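寝室点検チェックリスト(寝具・衣類・ベッド周り電源)
Koivisto 宿泊棟 2階 客室14
点検日:2025年11月25日
様式:Skeltach 居室管理様式 改訂4月版
前回指摘事項:1件(項目3-2、継続)

判定区分
A 良好
B 軽微な不具合、次回点検まで経過観察
C 要処置
― 対象外

1. ベッド本体
1-1 脚部のがたつき 判定A
四隅に順に荷重をかけて確認。異音なし。
1-2 ヘッドボードの固定 判定A
木製、縁が曲面のもの。固定ボルトの緩みなし。
1-3 フレーム側面のささくれ、塗装の剥離 判定B
足元側の角に細かい擦れあり。手指に引っかかる程度ではない。ベッドカバーの縁が側面に掛かるため、めくって確認すること。
1-4 床面との隙間、収納物の有無 判定A
床下収納なし。ほこりの堆積は少量。

2. 寝具
2-1 ベッドカバーの破れ、縫い目のほつれ 判定A
橙金色の柄物。柄が細かく、しみや小穴は正面からでは見落としやすい。斜めから光を当てて確認した。
2-2 ベッドカバーの垂れ 判定A
床への接触なし。通路側で足を取られるおそれなし。
2-3 枕カバーのフリル 判定B
水玉のピンク色カバー。縫い付け部に引きつれが1か所ある。裂けには至っていない。洗濯後に再確認。
2-4 マットレスのへたり 判定A
中央部の沈み込みは基準内。

3. ベッド周りの電源
3-1 壁コンセントのカバー割れ、変色 判定A
ヘッドボード側の壁、上下2か所。割れ、焦げ跡ともなし。
3-2 コンセントと寝具の離隔 判定C
枕上端のフリルがコンセントの一部に掛かっている。前回も同じ指摘。プラグ使用時に布が挟まるおそれがあるため、枕の定位置を下げるか、ベッドを壁から離す。ベッドの移動は1-1の再点検を伴う。
3-3 延長コードの敷設 判定―
使用なし。
3-4 プラグの差し込みの緩み 判定A
試験用プラグで上下とも確認。保持力に問題なし。

4. 衣類(ベッド上に置かれたもの)
4-1 ベッド上の衣類の有無 判定B
クリーム色の衣類1点。畳まれておらず、ベッドカバーの上に斜めに広がった状態。管理票番号968で登録した。
4-2 ポケット内の残留物 判定A
斜めのポケット口から内部を確認。金属類、紙類なし。
4-3 裾、縫い代のほつれ 判定C
裾に濃い色の糸が数本垂れている。引き抜かず、根元を残して切ること。縫い目本体の緩みは補修担当で判断する。
4-4 帯部、ベルト通しの縫製 判定A
帯部は灰みのカーキ色。ベルト通しの付け根に浮きなし。
4-5 裏地の破れ 判定A
灰色系の裏地。折り返して全周を確認した。
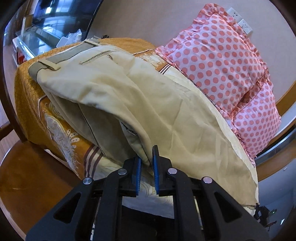 図1 項目2、3-2、4 関係。ベッド上の衣類と枕側の壁コンセント

5. 環境
5-1 室内湿度 判定A
測定値58%。窓は閉、換気扇は弱運転。
5-2 枕元の照度 判定―
照度計を校正に出しているため今回は測定せず。
5-3 避難経路の確保 判定A
ベッドから出入口まで障害物なし。
5-4 カーテンの裾と暖房器具の離隔 判定A
暖房器具は窓と反対側。問題なし。

所見
C判定は3-2と4-3の2件。3-2は前回からの継続であり、枕の位置を下げる対応では清掃後に元へ戻りやすい。ベッドを壁から離して固定する方法を第一案とする。通路幅は移動後に再測定する。移動後もコンセントに布が掛かる場合は、枕カバーをフリルのないものに替える。
4-3の衣類は補修棚へ移し、糸処理後に所定のハンガーへ掛ける。ベッド上での仮置きは認めない運用だが、Toltatov 棟では仮置きかごを設けており、当棟でも同じかごの導入を検討する。
2-3は処置不要。ただし洗濯時は Ulex 製の目の細かいネットを使うこと。粗い網目ではフリルの縁が絡む。

処置予定
3-2 ベッド位置の変更、再点検時に写真添付
4-3 糸処理、縫い目確認
1-3 次回点検時に擦れの範囲を再測定

備品更新費の上限は1室あたり2000円。今回の処置はいずれも更新費を使用しない。

記入上の注意
判定Bが2回続いた項目は、次回からCとして扱う。
対象外の項目も空欄にせず「―」を記入する。
衣類の管理票番号は、返却後も点検票から消さないこと。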